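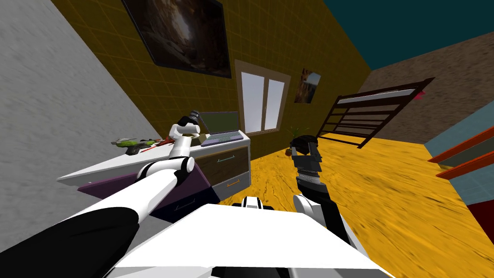

I'm running for the Hallbridge town council, and I'm doing it as an independent. My name is Mariama Dramani, and as of this afternoon my nomination papers are in at the clerk's office with 120 signatures on them. You only need 118, so yes, I cut it close (my campaign manager, Selorm Frimpong, has not forgiven me and may never). I wrote this announcement myself, which is how most of this campaign is going to get done, because I'm not taking money from either party and I'm not hiring a consultant to tell me what I think about the Tidano Road bridge.

So let me tell you what I think about the Tidano Road bridge. It has been down to one lane for two years. Every council meeting I've sat through has had it on the agenda, and every time it gets moved to the next one. I drive across it to get to work, and so do a lot of you, and you know what 8 a.m. looks like on the east side. I want the repair contract put out to open bid in my first three months. Open bid means the numbers go up on the town website where we can all read them!

That brings me to Vilitari. If you live on the south end you already know about the Vilitari project, and if you don't, it's the housing plan for the old rail yard that the developer, Popescu, brought to the town last July. I like housing. I rented in this town for most of my adult life and I'd love for my kids to be able to do the same someday. What I don't like is a tax break being voted through at the tail end of a meeting, after 10 p.m., when most of the people in the room had gone home to bed. I was still there, and I asked to speak, and I was told public comment had closed. I filled out the form for candidates the next morning.

My opponent for the Ward 3 seat is Senyo Darko, who has held it for two terms. I've known Senyo a long time and I think he's a decent man. I also think he's gotten comfortable, and I told him so to his face in the parking lot before I filed, so he didn't have to read it here first. I've asked him to debate me twice before the vote, once on the south end and once at the library, and he says he'll get back to me.

"I've voted for both parties in my life and I've been let down by both of them," says Evanthia Sotiropoulos, who signed my papers and then walked four blocks with me knocking on doors. "Mariama picks up her phone. I'd like to start there."

I do pick up my phone, although please give me until after supper if it can wait.

Faustino Tlapale is handling yard signs and rides to the polls. If you want either one, or if you can spare an evening to knock on doors, leave a message for him through the campaign and he'll call you back. We're also looking for Spanish and Greek speakers to help with the mailer, and somebody with a truck.

Reporters who'd like to talk about the bridge, Vilitari or anything else on the council's plate can reach me through Selorm Frimpong, who keeps my calendar. I'm around most mornings before work and I'm happy to meet you out at the bridge. Bring a coffee, you'll be in line a while.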